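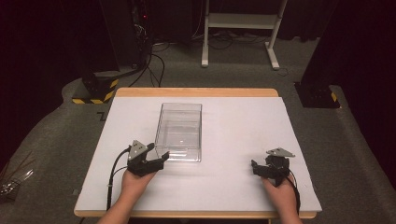
An open-top container in clear plastic, on a white foam board.

The clear plastic box has become a standard part of the organized home. It holds tea bags, batteries, spare fuses, hair ties and the good scissors. It costs little, it goes with everything, and it lets people see what they own without opening anything. It also scratches, shows every thumbprint and splits at the corners if it is treated badly.

Jhosep Rengifo has been selling clear storage for most of his working life. His shop, Arroyo, carries roughly 200 different boxes, trays, risers and lids, most of them stacked on shelves along one wall. Customers usually arrive with a drawer in mind and no measurements.

"They hold up their hands and say it's this wide," Rengifo says. "I send them home for a tape measure. They come back and the drawer is never the size they showed me."

He asks for three measurements: width, depth and the height of the opening. The last is the one that gets forgotten. A drawer may be deep enough inside, but the rail above it can be lower than expected, and a tall container will catch on it every time the drawer is pulled out. Rengifo tells people to leave a finger's width above the rim.

The next decision is the material. Much of what is sold as clear storage is polystyrene, which is light and cheap but brittle. Acrylic is heavier, stiffer and usually more expensive, and it stays clear for years if it is cleaned properly. PET falls somewhere between the two and bends a little before it breaks. Most makers mark the plastic type on the bottom or on the label. The shop's two main lines, Carnix and Vonness, are both acrylic. Carnix has the thinner walls and the lower price. Vonness has rounded inside corners, and those are easier to wipe out.

Lieven Bakker buys from both. He fits out kitchens and pantries for clients and has strong opinions about trays, which he thinks people overlook.

"Everybody wants the box," Bakker says. "The box is fine, but half the time what you need is a tray with a lip. You put the bottles on it, you pull the whole thing out, you wipe it, you put it back."
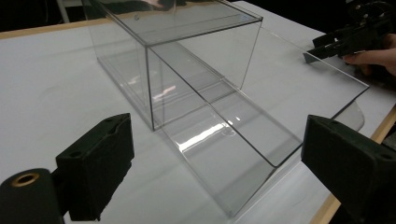
A clear acrylic box, open side down, and a long, shallow tray with raised rims.

A long tray suits a deep shelf, where things at the back tend to stay there until they expire. Bakker sets them in with the short end facing out, two to a shelf if there is room. He uses boxes for anything that falls over: packets, pouches, small jars. An upturned box can also serve as a low riser for light items, though he would not put a stand mixer on one.

Cleaning is where most acrylic gets ruined. Paper towels can leave fine scratches, and glass cleaner with ammonia will cloud the surface over time. Warm water, a drop of dish soap and a soft cloth are enough. The dishwasher is out, whatever the neighbor says. For scratches that are already there, Rengifo sells a plastic polish called Zarness and warns buyers that it works on light marks only. A scratch that catches a fingernail will still be there afterward.

Static is the other complaint. New acrylic pulls in dust, and rubbing it with a dry cloth makes that worse. A damp cloth does the job, followed by air drying.

Stack boxes only if they are made to stack. Flat rims slide against each other, and the scuffs end up along the top edge where they show the most. Bakker puts a thin felt dot at each corner when a client insists.

Arroyo expects new tray sizes from Vonness in April, including a narrow one for spice shelves. Rengifo has already started a list of people who want it. Most of them have left their measurements.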